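How to wash a duvet at home (and get it properly dry)

I put off washing my first duvet for years, convinced it was a job for the launderette or for people with enormous utility rooms. Then a cup of tea went over it one December morning and I had to learn fast. I now do all of ours at home and I love it — there are few nicer things than getting into bed under a duvet that's just been aired!

Before you start

Read the care label. Most synthetic duvets are happy in a machine, and plenty of feather and down ones are too, but wool and silk fillings often need a specialist. Check the drum next. If you have to wrestle the duvet in, the water won't get through it and you'll end up with soapy patches in the middle, so use a bigger machine at a launderette for a king size.

Then go over the seams with your fingers. A tiny hole that looks harmless on the bed can let out an astonishing amount of feather in the wash (ask me how I know), and a few small stitches will sort it.
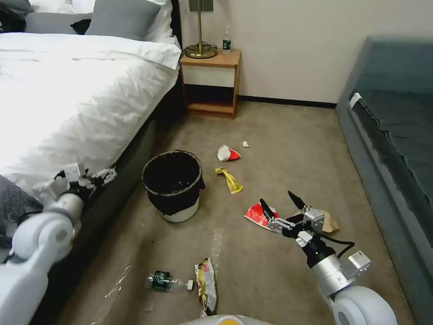
Washing

1. Strip off the cover and wash it separately.

2. Dab any stains with a little mild liquid detergent and cool water, pushing the filling away from the fabric first so that you're only wetting the outer layer. Leave it for 12 minutes.

3. Load the duvet loosely and use half your usual amount of detergent. No fabric softener, please! It coats the filling and makes it clump.

4. Choose a gentle cycle at the temperature on the label, with an extra rinse. My friend Xóchitl Camacho runs two extra rinses for down and I've come round to her way of thinking.

5. Spin gently, then spin again. It sounds fussy but it takes hours off the drying.
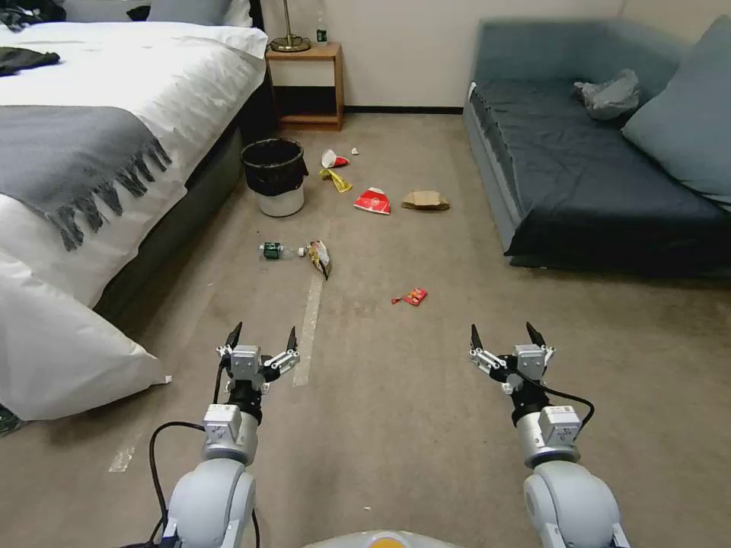 A wet duvet is heavy, so get both arms underneath when you lift it out and don't let it hang from one corner, or the stitching between the pockets may give way.

Drying

If the label allows tumble drying, use low heat and throw in a couple of clean tennis balls. They thump about and break up the lumps beautifully. Stop every half hour, take the duvet out, shake it hard and put it back the other way round.

On a line or airer, spread it over two rails so the air can move underneath. Turn it whenever you walk past and squeeze the thick bits between your palms.
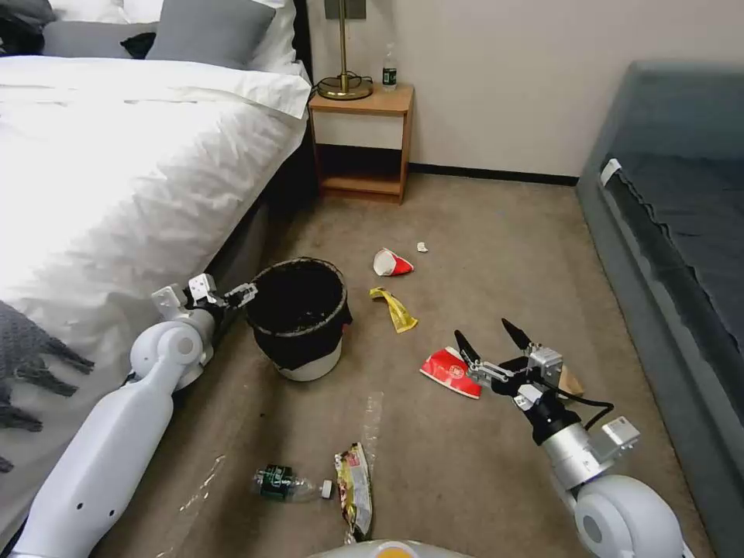
Down can feel dry on the outside while the middle is still damp, so hold it up to a window and look for dark clumps. Any you find need teasing apart and more time. I give mine an extra night on the airer even when I'm sure it's done.

Once it's ready, shake it from each side in turn and leave it uncovered for an hour before the clean cover goes on.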